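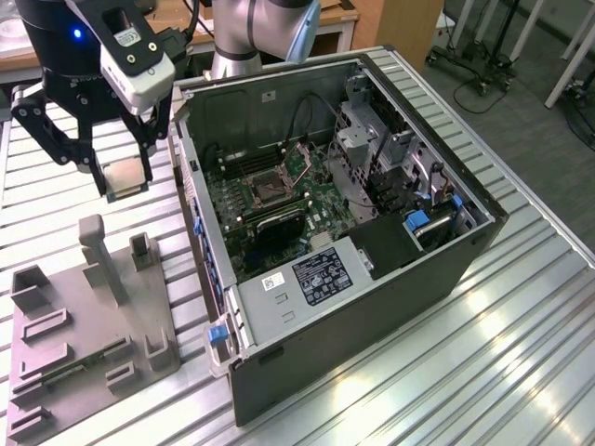 处理器插座

处理器插座（英语：CPU socket），又称CPU插座、CPU插槽或处理器脚座，是主板上用于安装中央处理器的机械与电气接口。插座在不使用焊接的情况下固定处理器，并在处理器与主板电路之间传输供电、时钟、内存和外部总线信号。使用插座的处理器可以单独更换，因此这一形式主要见于台式计算机、工作站和服务器。笔记本电脑、平板电脑和大多数嵌入式设备则将处理器直接焊接在电路板上。

“插座”与“插槽”在中文资料中常混用。严格来说，插槽（slot）指处理器以卡匣形式垂直插入的长条形连接器，只在1990年代末的一段时间内用于个人计算机，其余产品均为平面插座。

目录
1 历史
2 类型
3 结构
4 电气特性
5 命名与兼容性
6 散热器安装
7 安装与维护
8 制造与测试
9 参见

历史

早期微处理器多采用双列直插封装（DIP），引脚排列在封装的两条长边上，可以焊接在电路板上，也可以插入带弹片的DIP插座。这种插座与存储器、逻辑芯片所用的插座没有本质区别，只是尺寸较大。随着数据总线和地址总线加宽，双列直插封装的引脚数量很快达到实用上限，封装本身也变得过长，内部引线的电感随之增大。

1980年代，塑料有引线芯片载体（PLCC）和针栅阵列（PGA）封装开始用于处理器。针栅阵列将引脚排布在封装底面，单位面积内可容纳的引脚明显增多。早期的PGA插座依靠摩擦力夹持引脚，插入和拔出都需要较大的力，拔出时通常要用专用工具从四边交替撬起，容易造成引脚弯曲或封装开裂。

零插拔力（ZIF）插座解决了这一问题。插座侧面设有一根拉杆，拉杆抬起时触点张开，处理器可以不受阻力地放入，压下拉杆后触点闭合并夹紧引脚。80486时代后期，零插拔力插座在零售主板上普及，用户自行升级处理器也由此变得普遍。

1990年代后期，部分处理器将二级缓存芯片与处理器核心安装在同一块小电路板上，整体装入卡匣，再插入主板上的长条形插槽。缓存集成到处理器核心之后，这种结构失去了必要性，而卡匣成本较高，占用空间也较大，各厂商随后恢复使用平面插座。

2000年代中期起，平面网格阵列（LGA）插座进入台式机市场。LGA封装底面没有引脚，只有镀金的平面触点，弹性触针位于插座一侧。此后一段时间内，两家主要的x86处理器厂商分别在台式机上使用LGA和PGA两种方案，服务器产品则较早统一到LGA。2020年代，新推出的主流台式机平台基本都采用LGA。

类型

针栅阵列插座

针栅阵列（PGA）处理器的底面带有引脚，插座表面为对应的小孔。引脚位于处理器上，插座结构较简单，也较耐用。主要缺点是处理器在搬运过程中引脚可能弯曲，以及拆卸散热器时，处理器有可能随黏附的导热膏一同被拉出插座。为减少后一种情况，一些散热器的说明书建议在关机前让系统运行一段时间，使导热膏软化，拆卸时先左右扭转再向上提起。

交错针栅阵列（SPGA）是其变体，引脚按对角方向错开排列，密度高于规则网格。有机基板、陶瓷基板和塑料基板的PGA封装在资料中有时分别记作OPGA、CPGA和PPGA。

平面网格阵列插座

平面网格阵列（LGA）插座内布满弹性触针，处理器放入后由金属压框施加压力，使触针与处理器底面的触点可靠接触。触针较细，可以做到比PGA更小的间距，引线也更短，有利于高频信号传输。触针一旦被压弯，修复比较困难，主板厂商通常将此列为人为损坏。

LGA插座出厂时附有塑料保护盖。不少主板厂商要求用户在送修时装回保护盖，否则不予受理。

球栅阵列封装

球栅阵列（BGA）严格来说不使用插座，处理器通过底部的焊球直接焊接在电路板上。这种方式厚度小、成本低、抗振动，但更换处理器需要专门的返修设备。用于芯片验证和老化试验的BGA测试插座属于另一类产品，一般不出现在成品设备中。

插槽

插槽式连接器的外形与扩展卡插槽相近，处理器卡匣两侧以支架固定。部分插槽式主板可以通过转接卡使用同一时期的平面插座处理器，这类转接卡在当时的零售市场上较为常见，部分型号带有调节电压的跳线。

结构

典型的LGA插座由下列部分构成：

绝缘主体。以耐高温塑料注塑而成，通常为液晶聚合物，能够承受回流焊的温度而不明显变形。主体上有供触针穿过的孔阵，以及防止处理器反向放置的定位凸起。

触针。由铜合金冲压成形，接触端镀金，焊接端带有焊球，与主板连接。触针向同一方向或相对方向倾斜，受压时会在触点表面产生少量滑动，以刮除表面的薄膜。

固定机构。包括金属压框、拉杆和铰链，一般以螺钉固定，并与主板背面的金属背板相连。背板用于分散压力，防止主板弯曲。

保护盖。安装在压框上，有的型号在压框闭合时会自动弹出。
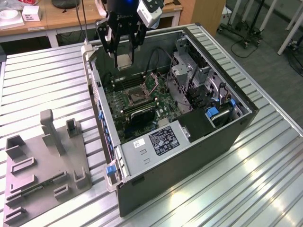 平放的台式机机箱，侧板已拆除。主板上的处理器插座处于打开状态，可见金属固定框、拉杆和金色触点区。

PGA插座的主体分为上下两层，上层为可滑动的盖板，由拉杆末端的凸轮推动，位移通常只有一毫米左右。处理器插入后，盖板带动引脚横向移入触点之间。由于引脚本身已被夹持，PGA插座一般不需要压框，散热器的固定支架则另行安装在主板上。

插座在主板上的位置受机箱规格和散热空间的限制。在ATX规格的主板上，插座一般位于靠近后部接口的一侧，内存插槽与之平行排列，供电电路分布在插座的另外一侧或两侧。内存走线的长度直接影响可达到的频率，因此插座和内存插槽之间的距离通常很短。支持四通道或更多通道内存的工作站主板，常将内存插槽分置于插座两侧。

电气特性

插座中相当大比例的触点用于供电和接地。处理器核心电压较低，大功率产品的工作电流可超过一百安培，单个触点能够承载的电流有限，需要大量触点并联。其余触点分别用于内存通道、PCI Express、显示输出、芯片组连接、时钟、复位和调试，另有一部分为保留触点。

接触电阻是衡量插座质量的主要指标之一，以毫欧计。接触电阻偏高会造成局部发热和电压下降，在重负载下可能导致系统不稳定。信号触点还需要控制阻抗和相邻触点间的串扰，接地触点因此常穿插布置在高速信号之间。

个别触点接触不良时，故障现象取决于该触点的用途。内存通道的触点接触不良，可能表现为某一条内存无法识别，或双通道模式不能启用；对应PCI Express通道的触点接触不良，可能使显卡以较低的通道宽度运行；保留触点或冗余接地触点损坏，则可能没有任何可观察的影响。

命名与兼容性

插座的命名没有统一标准。早期的插座以序号命名，如Socket 5、Socket 7。后来较多厂商采用触点数量命名，也有厂商使用字母加数字的平台代号。以触点数量命名时，通常统计的是插座一侧的触点，处理器一侧的实际触点可能略有差别。

在工业控制领域，一些厂商使用自有的插座规格。Plestiteck的工控主板曾采用747触点的PGA插座，后续产品改为1,067触点的LGA插座，两代之间不能互换。Clumia的多路计算模块使用2,711触点的LGA插座，处理器需先装入塑料托架，再沿导轨放下。这两家厂商的产品主要供应设备集成商，在零售渠道中很少见到。

物理上能够安装不代表能够使用。同一种插座可能对应不同的供电要求、芯片组和固件版本，较新的处理器往往需要更新BIOS之后才能被旧主板识别。部分插座的触点数量相同，但定位缺口位置不同，目的是避免装入不兼容的处理器。也有触点数量和外形完全相同、仅触点定义有改动的情况，此时是否兼容取决于主板厂商提供的支持列表。

一种插座在市场上的使用年限差别很大。有的只支持一至两代处理器，有的沿用五年以上。工业和通信设备所用的插座因备件要求，供货期通常长于消费类产品。

散热器安装

散热器通过插座周围的安装孔或支架固定，安装孔的间距是插座规格的一部分。更换平台时，如果孔距不变，旧散热器往往可以继续使用，否则需要更换扣具。散热器厂商一般为较新的插座提供单独出售的扣具套件。

压力需要控制在规定范围内。压力不足会使处理器顶盖与散热器底面之间的导热膏层过厚，压力过大则可能造成主板变形或焊点开裂。较重的塔式散热器还会在运输过程中对插座施加侧向力，部分整机厂商因此在机箱内加装支撑件，或在长途运输前拆下散热器单独包装。

部分LGA插座的压框只压住处理器两侧的边缘。对于外形较长的处理器，这种受力方式可能使顶盖产生轻微弯曲，减小其与散热器底面的接触面积。市场上有替换用的固定框，可使四周受力较为均匀，但安装时需要拆除原有压框，可能影响主板保修。

安装与维护

安装前应断开电源，并采取防静电措施。LGA处理器的一般安装顺序如下：

压下并侧移拉杆，使其脱离卡扣后抬起，然后打开压框。
手持处理器两侧边缘，使处理器上的三角标记与插座上的标记对应。
将处理器垂直放入插座，不施加压力。
合上压框，压下拉杆并扣回原位。
涂抹导热膏，安装散热器，并将风扇电源线接到主板的对应接口。

压下拉杆时有一定阻力属于正常现象。处理器未能平放时不应合上压框。PGA处理器在对准标记后应能自行落入插座，如不能落入，一般是引脚弯曲或拉杆没有完全抬起。

弯曲的PGA引脚可用薄刀片或空心针管缓慢扳正，反复弯折容易使引脚断裂。LGA触针的校正需要在放大镜或显微镜下进行，通常观察触针尖端的反光是否排列整齐，以判断位置是否正确。插座内沾有导热膏时，可用无水酒精和软毛刷清除，不宜用棉签擦拭，棉纤维会钩住触针。

消费类插座标称的插拔寿命一般不高，按正常的装机和升级次数足够使用。用于测试的插座寿命要高得多，结构和价格也不同。

制造与测试

插座的生产包括触针冲压、电镀、主体注塑、插针、植球和检验等工序。触针的共面度直接影响焊接质量和接触可靠性，检验时以光学设备逐一测量触针尖端的高度和位置，超出公差的产品予以剔除。

电镀厚度与成本和耐久性有关。镀金层下方一般有镍层，用于阻止铜向表面扩散。测试插座制造商Kwiatkowski在其产品资料中将镀层分为普通和加厚两级，加厚级用于需要频繁更换器件的场合，并建议每插拔400次后清洁一次触点。连接器厂商Taltau则采用可单独更换的触针模块，局部损坏时不必更换整个插座。

成品插座还需通过温度循环、湿热、振动和机械冲击等试验，试验前后分别测量接触电阻，以变化量是否超出限值作为判定依据。主板厂商在装配线上通常保留吸取盖，供贴片设备拾取插座，回流焊之后再换上保护盖。

参见

中央处理器
主板
平面网格阵列
针栅阵列
球栅阵列封装
零插拔力插座
电压调节模块
导热膏

分类：计算机硬件 | 处理器插座 | 电连接器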